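Diary > 2021 > November

Swimming diary: the lake before it closes
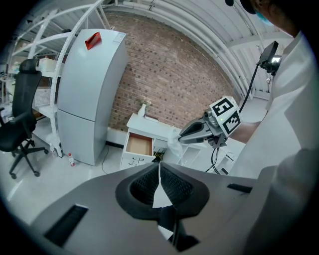
November 7, 2021

Up at six for the last swim at Lurkora before the ramp is shut for winter. Béla Illés drove, as he has a heater that works. I wore a mask in the car, one of the light blue ones like the one on the person in the white lab coat, and it stayed in my coat pocket with the car park ticket for the rest of the day. The road out through Sillbridge is still closed on the left side, so we sat at the temporary light for a long time with no traffic coming the other way.

Fog on the water when we arrived. The far buoy was not visible and the near one came and went. Fanni Medve was already changed and standing on the ramp with her arms folded. She had swum the day before and said it was colder than she expected for the time of year. My own thermometer is broken, so I will take her word for it.

Went in slowly. Hands hurt first, then feet, then the back of the neck when I put my face down. After the first few minutes it settled and I could breathe out properly. I kept to the line between the ramp and the willow and did not try for the buoy. 700 yards in all, going by my watch, which tends to be generous near the bank. In May I was doing 2,000 on most mornings and thought nothing of it. I do not miss the weeds, though.

Béla got out before me and put the kettle on the gas stove. He had brought the wrong canister and it took a while to find an adapter at the bottom of Fanni's bag. Tea was drinkable. I had two slices of the walnut bread from Benmoussa, which I have decided is better a day old. My fingers would not do the buttons on my coat and I had to leave it open until we got back in the car.

We talked about where to swim through the winter. The pool at Kiselstead has put its prices up again and the early session now starts half an hour later, too late for me on work days. Fanni wants to keep coming to the lake and go in from the stony side, where there is no gate. I am not keen. The bottom drops away fast there and getting out means using your hands on the rocks, and mine were no use at all this morning. I said I would think about it.

Home by ten. Long shower, not too hot at first. Shivered on and off until lunch and slept for an hour on the sofa with the radio on. Left shoulder is stiff – the same spot as in the spring – but it loosened after I hung from the door bar a few times.

Wrote up the log in the afternoon. 64 outdoor swims would have been a nice number, but I had put two of the June ones down twice, so it is lower than I thought and I have corrected the page. The lake is a different matter. The board by the gate says 2,683 yards for the full loop around the island, and I still have not done it in one go. I got as far as the boathouse in August and turned back when the wind picked up.

Things to do: rinse the gloves, order a new thermometer, give Béla money for gas, call Kiselstead and ask if the ten-swim card runs out at the end of the year.

Soup for supper. Early night.

Filed under: Cold Water, Lakes, Daily Log

3 comments

Marlow_swims
The stony side is fine if you wear shoes. I use an old pair of sneakers. Agree about the drop, it caught me out the first time.

Pia
Ten-swim cards at Kiselstead were good for a year from the day you bought them when I had one. Keep the receipt, they asked for mine.

oldheron
Did the island loop in September. The stretch behind the boathouse is the hard part, after that you get some shelter. Go counterclockwise.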